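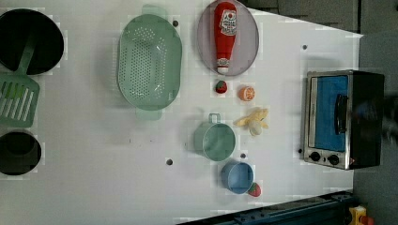

Every parent I know has been told that a play kitchen will teach a child to cook. I've had my doubts since June, when a white one moved into our back room and the cooking stopped at the second pretend omelette. What goes on in there is closer to sorting out a shed. The green colander is a case in point. It's a decent colander, with proper rows of holes, and it sits near a plate with a red ketchup bottle lying along it, as if ketchup were a dish. Maybe it is. I've eaten at worse places.

The catalogues talk as though the colour of the pots mattered. Divomton sells its kitchens in what it calls calming shades, and Laten, which is dearer, says much the same in smaller type. I asked Oda Björklund, a preschool teacher in the town of Olton, whether she had ever seen a child calmed by a saucepan. "They're calm when they've got enough bench," she said. "Give them too many bits and they just push things about."

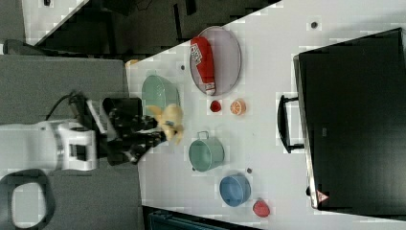
Fruit, a snack bag and the pot, all competing for bench space.

She has a point about the bits. The Lie catalogue lists 2,927 separate pieces of pretend food and cookware – I'd love to meet the family that needs the last hundred. Most of them are hard plastic, and hard plastic food has one real use, which is being stood on in the dark.

Soft food is the newer fashion, and I expected to dislike it. A plush banana is a silly thing on paper. It can't be sliced, it doesn't rattle in a pot and it will never look like lunch.

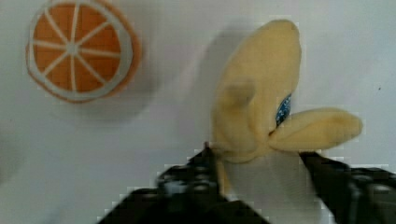 Still, Oda Moen, who repairs toys from her garage, reckons fabric fruit outlasts the rest. A split seam takes her two minutes. A cracked plastic apple goes in the bin. She's less keen on the claims about washing, and says that thick stuffing can stay damp for days if you trust the label.

So would I buy another kitchen? Probably not at full price. I'd look for a second-hand one with a wide, flat top, scuffs and all, and I'd start with a pot, a bowl and two kinds of fruit. The omelettes can wait.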